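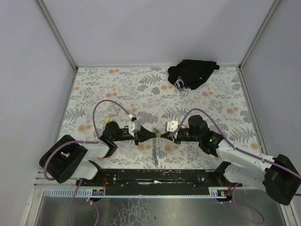

Is It Really Easier to Win at Home?

Grown-ups who talk about soccer on TV love to say that the home team has an advantage. They say it so often that it sounds like a rule. But is it true? And if it is, do they know why?

Let's start with the first question. If you look at whole seasons in lots of leagues, home teams do win more games than visiting teams. So something is going on. It is usually a small something, though. Plenty of visitors win, and plenty of games end in a tie.

Now for the harder question. Here are the reasons people give.

The crowd

Fans say their cheering helps. Maybe. When Omholm played Clamau in August, 1,255 people came to watch, and most of them were shouting for Omholm. Clamau won by 2 goals. One game can't prove that noise is useless, but it can't prove that noise works, either. Be careful when somebody picks one game to win an argument! 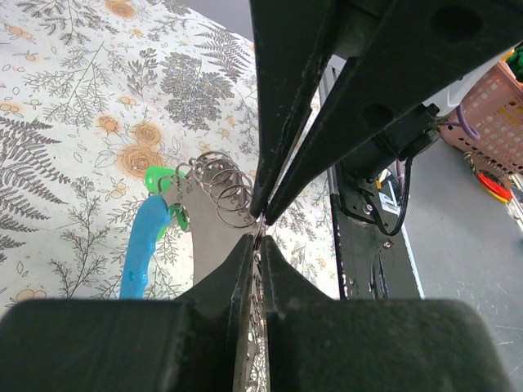 Black jaws below, black fingers above.

The long trip

Clamau's players rode a bus for 290 miles to get there. Sitting still for that long can make your legs stiff. But many teams travel the day before and sleep in a hotel, and some "away" games are just across town. Tired legs can't be the whole answer.

The referee

Some scientists think a loud crowd can nudge a referee into giving the home team a few more calls. Referees don't do this on purpose. It is hard to measure, because you first have to agree on which calls were wrong, and fans almost never agree about that.

The field

Players know their own field, bumps and all. Coach Catalina Bustos likes this idea. "My players know where the ball bounces funny," she says. Does that win games? "I'd like to think so." Liking an idea is fine – it still needs checking.

Try it yourself

Pick a league and write down the home score and the away score for every game. Don't skip the ones that spoil your guess. Iara Acuña's class tried this and stopped after one weekend, when the home teams had won nearly everything. Would you have stopped there?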